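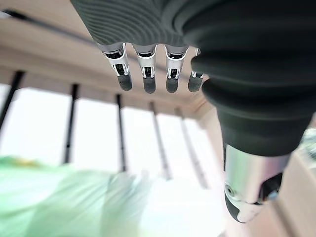 Four fingers, one thumb. The soft gray tips do the touching.

ROBOT HANDS: WHO'S THE BEST GRABBER?
A Skastia Kids page. Words by Ilze Kuusk, 10/14/18

Pick up a pencil. Easy, right? Now pick up a cabbage. Also easy. You didn't even stop to think.

A robot has to be told all of that. How wide to open. When to close. How hard to squeeze. When to quit squeezing!

So people who build robots try out lots of different hands. Engineers have a word for a robot's hand — a gripper. Some grippers look like yours. Lots don't.

Meet the grippers

The pincher. Two flat fingers, open and shut. Like kitchen tongs. Cheap, strong, hard to break. Great with boxes. Not so great with a round thing that wants to roll.

The sucker. A rubber cup with a pump that pulls the air out. Sticks to smooth stuff, like glass or a shiny carton. Try it on a bumpy, leafy thing and air sneaks in at the sides. Plop.

The squishy one. Soft rubber fingers that fill with air and curl up. Gentle. Good for strawberries. Bad for heavy stuff, the fingers just bend.

The hand. Fingers and a thumb, with joints like yours. Can do the most jobs. Also the hardest one to drive, becuase every joint needs its own instructions, and they all have to agree.

Why the rubber tips?

Metal is slippery. Ever tried to carry a wet spoon with two other spoons? Rubber grabs. It squashes down a tiny bit and holds on. Your own fingertips do the same, they're soft and they have little ridges.

Look back at the hand at the top of the page. Shiny silver fingers, but matte gray pads on the ends. And the dark ribbed part folds like an accordion, so think of a bendy straw. Folds let a cover bend without ripping.

The vegetable test

Vegetables make a really good test. No two the same! A box factory makes 1356 boxes and every one matches. A farm can't do that. Carrots come fat, thin, bent, some with two legs.

Vija Liepiņa tests hands for a living. Her list for a new gripper goes like this:

Can it hold something big and not drop it?
Can it hold something soft and not squash it?
Can it hold the edge of something, like a rim or a handle?
Can it do one job while the other hand does a different one?

The last one is the toughie. Try it. Pat your head, rub your tummy. See?

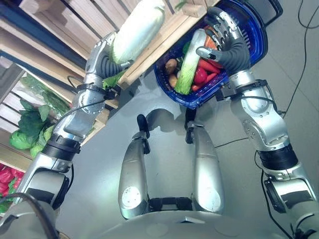
Two-handed jobs are where a hand with fingers really gets to show off. Each side needs its own plan. A big round thing wants a wide grip, fingers spread, pushing in from the sides. A thin edge wants a hook, fingers curled over. With the napa cabbage in one hand and the rim of the blue basket in the other, the robot is using both kinds at once. A basket is sneaky too — the weight is all below your fingers, and if it tips, potatoes and carrots can slide over to one side. Now it pulls in a new direction! Your arm fixes that before you notice. A robot's arm has to measure the pull and push back.

How do you keep score?

You need a fair test. Same objects, same spots, same light if you can get it. Then do it again and again. One good grab might be luck.

Say gripper A gets 50 tries and so does gripper B. Count the drops. Count the squashed ones too, a crushed tomato is not a win even if it never hit the floor. Fewest oopses wins. For that job, anyway. A sucker cup might beat the fancy hand on egg cartons and lose badly on lettuce.

Vija once ran 323 grabs with a single gripper before she wrote down a score. "My notebook smelled like onions till December," she says.

What about eyes?

Hands are only half of it. Robots use cameras to find things. A camera up on the head sees the whole shelf. A camera down at the wrist sees close up, right where the fingers are going. Wrist cameras get bright windows in the background, odd angles, a finger in the way. Head cameras get blocked by the arms. So testers compare those too. Sometimes the answer is use both.

TRY IT AT HOME

You need 6 things from the kitchen (ask first!), kitchen tongs, a pair of oven mitts, and your plain old hand. Nothing sharp, nothing glass.

Move each thing from the table to a bowl. Tongs first, then mitts, then your hand. Write down the drops. Then shut one eye and do it over. Harder? That's a camera problem, not a hand problem.

WORDS TO KNOW

Gripper — the part of a robot that grabs.
Joint — a place were two parts meet and bend.
Rim — the top edge of a basket, bowl or cup.

Next time on Skastia Kids: robot feet. And why stairs are so mean.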